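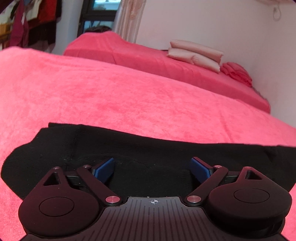

4.2 Where things go at the end of the day

We turn now to the part of the study we enjoyed most: the evening tidy-up. Going in, we expected people to sort their things by type, with cups beside cups and paper beside paper. The diaries from Vilport (Figure 2) and Kedau tell a livelier story. Of the 1073 entries we coded, 425 describe an object being put down somewhere other than the place its owner had named as its home in the first interview. These "second homes" are wonderfully stable. A bunch of keys assigned to a hook may spend every night on a windowsill, and the household knows perfectly well to look for it there.

Second homes came in two kinds. Some were stopping points on the way to a proper place, such as the bottom stair for anything that belongs upstairs. Others were waiting places for things that would be needed again in the morning — school forms, a half-read book, a charger. We coded an entry as a waiting place only when the diary mentioned the next use. This is a strict rule, and it probably leaves out quite a few real cases where the writer felt the next use was too obvious to put down.

Kitchens and living rooms differed more than the Protdale pilot had led us to expect. In kitchens, tidying tended to begin with clearing a surface, and the question of where each thing should end up came second. Living rooms were handled item by item, often by whoever was leaving the room anyway, so a single evening could hold several short rounds of tidying with long gaps between them. What a pleasure these entries are to read! One household kept a basket by the door for "things in the wrong room" and emptied it every Friday, with a note each time on what had been found at the bottom.

Our categories build on Trịnh's scheme for household storage, with the two kinds of second home added. Both coders worked through the same 15 diaries before splitting the remainder, and most of their early disagreements concerned bags, which can be objects and containers at once. We settled on coding a bag as a container whenever the entry named something inside it. The full wording of the rule is given in the appendix, along with the entries that prompted it.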